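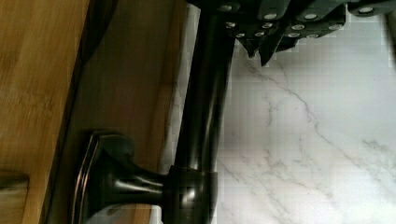 How often does the kitchen arm at Leltavo get its gripper screws checked? Every 2,000 cycles, and sooner if Socorro Guzmán hears a rattle.

Guzmán looks after the arm in the Betancur test kitchen, which as of November 6, 2018, had logged 2,412 cycles and one formal complaint, filed by her. The service sheet allows 70 minutes for a checkup. Jahangir Sultana, who wrote the sheet, has never done one.
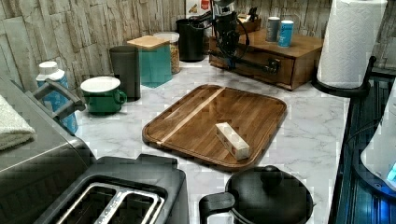 The arm over the counter at Leltavo's Betancur kitchen.

Sultana says a revised sheet is coming. Guzmán says the last one was coming in August.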